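Plivum: planning the handling cell at Naltport

Gallery and buying notes, updated Nov 2, 2022

Plivum packs small parts for repair shops and fitters. Our site at Naltport has one packing hall and a goods-in area, and for years the same benches have done every job. This page follows the planning for our first robot handling cell, from the budget to the layout. It is mainly for colleagues at our Alvarado site, who will be asked to make the same decision next year, but other small firms may find the headings useful.

The first cell has one job, which is moving bagged parts from a tray to a carton. We wrote that down before we spoke to any supplier. Two earlier attempts at automation stalled at the quotation stage, both times for the same reason: the list of jobs grew every time the file changed hands.

The job sheet lists the part families, the carton sizes, the shift pattern and the person who signs off each change. It runs to 12 pages. Vinimus, who are doing the integration work, asked for it before they would give a price, and their second quotation was a good deal closer to our budget than the first. 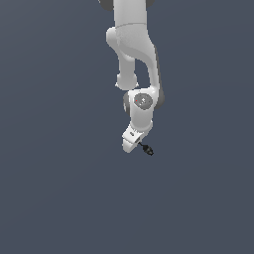
Mounting position was the first thing to settle, as it decides the steelwork, the cable runs and a fair part of the safety assessment. A pedestal is cheaper to buy but takes up floor beside the conveyor, where we need to get a pallet truck through. Hanging the arm gives us the floor back and adds a frame to the bill. The simulated view has the arm coming down from above, with the small black gripper angled off to one side at the end, and it is drawn without a table or a frame. Both of those have to be added to the model before we can say anything about clearance. Vinimus will price the frame separately so that we can compare the two options line by line.

The arm and the gripper

Arms are usually quoted without a gripper, so compare like with like. Our first three quotations could not be set side by side until we had split each one into arm, controller, gripper, mounting, guarding and labour.

Check the payload with the gripper fitted. The weight of the tool comes off the figure in the brochure, and so does the weight of any bracket between the two. Our heaviest bag is well within limits, but the carton itself would not be, so cartons will still be moved by hand.

We have allowed for a second gripper in the budget. Fingers wear, and a spare on the shelf costs less than a stopped shift. Ask for the delivery time on spares in writing.

Simulation before purchase

We paid Vinimus for 20 hours of simulation work ahead of the main order. The fee comes off the final price if we go ahead. If we do not, we keep the report and the model files.

The hours are for checking reach to the far corner of the tray, the height of the mounting and the cycle time with each carton size. Changes are cheap at this stage. Moving a steel frame after it has been bolted down is not.

One point for Alvarado: send real tray drawings. We sent catalogue drawings in October, and the trays we use have a deeper lip. Part of the first session went on putting that right.

The floor and the services

The chosen spot is between the second bench and the north wall. It has power close by and a compressed air line that can be extended. The network point is on the wrong side of the aisle and will need a new run overhead.

The ceiling has been ruled out for carrying any load. If we hang the arm, it will be from a free-standing frame fixed to the slab. The floor survey is a separate order and should be booked early. Ours took longer to arrange than the quotation did.

Guarding and access

We have left a full line for guarding in the budget and will not trim it until the risk assessment is complete. Slower speeds may allow a lighter fence on the bench side. The cleaning team need a way in at the end of each shift, and the gate position is still under discussion.

The budget so far

Simulation work: 1596 pounds, ordered.
Floor survey: quoted, awaiting approval.
Contingency for cabling and air: 2000 pounds, held by the site office.
Arm, controller and gripper: third quotation under review.
Frame or pedestal: waiting on the simulation report.
Guarding: provisional figure only.
Training: two operators and one fitter, price requested.

Running costs are on a separate sheet. They cover the service visit, spare fingers, the software licence and cover for the fitter during training. Please do not merge them with the purchase figures, as they come from a different account.

Still to decide

Whether the cell runs on the late shift from the start, or only once the day shift has used it for a full month.
Whether Alvarado orders the same arm, which would let the two sites share spares.
Who keeps the backup of the robot program, and where.
Whether to lease. The leasing quotation has a lower first-year cost but does not include the frame.

The next update to this page will follow the simulation report. Questions on the figures should go to the Naltport site office, and questions on the layout to the Plivum engineering inbox.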